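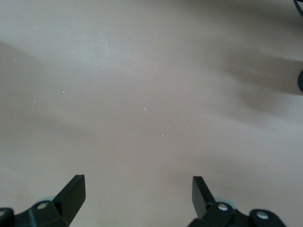 3.2 Choice of table surface

Earlier work on home and office tidying has mostly treated the table as a given. Steinbach and Laizer looked at clutter on kitchen tables in Brusanden and recorded the size and height of each table, but left out its colour and finish. We found during the pilot in March that the finish mattered more than we had planned for. People sorting small items on a glossy top kept moving their heads to get away from the reflection of the ceiling lights, and two of them asked to change seats.

For the main study we therefore used plain, matte tops in pale colours. The one in Figure 2 is a beige-pink with no visible pattern, grain or seams. Even on a smooth top of this kind the colour does not look the same all over. It is a light, slightly greyish cream towards the centre and a warmer, dustier mauve-beige lower down, and the brightest area has a faint washed-out sheen. We did not try to correct for this. Ordinary tables in ordinary rooms show the same drift in colour, and none of the people taking part brought it up.

Lighting was measured at the centre of the table and at each corner before every session. The target was 500 lux at the centre. Corners were allowed to be darker, and sessions were put off only if a blind had been left open or a lamp had failed. All lamps were set to 3000 K.

Pale tops have their own drawbacks. White paper, clear tape and light-coloured erasers are harder to pick out against them, and this is likely to slow sorting a little. The Rullelmont trials used dark tops and reported the opposite problem with pens and cables. We kept to the pale tops for all 5 task sets – mixing the two would have made the sorting times hard to compare – and we return to the effect of contrast in Section 5.

Tops were wiped with a damp cloth between sessions and left to dry before the next set of items was laid out.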